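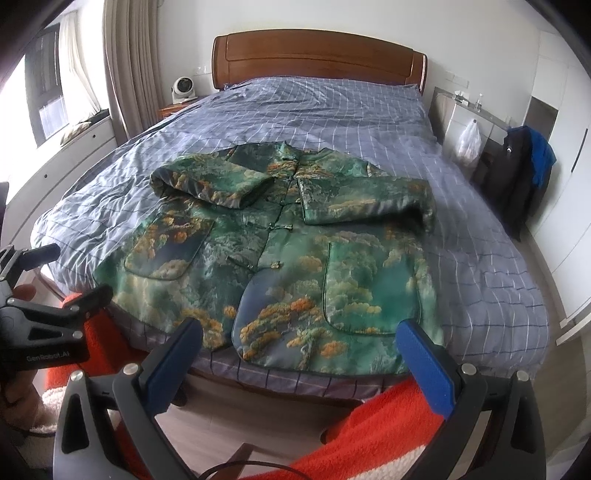
**Futent recovery pillow, for after breast surgery**

The pillow is worn under the arm and holds the seat belt or sleeve away from the scar. Cotton cover, washable at 70 degrees. Weight almost nothing – you can sleep with it.

- Sizes: 3
- Strap: adjustable, left or right side
- Delivery: 9 working days

For each 10 pillows sold, Godoy gives one free to the patients' group in Skarkham. Clinics can order by the box from our store in Ploltmont. Please ask your nurse before the first use.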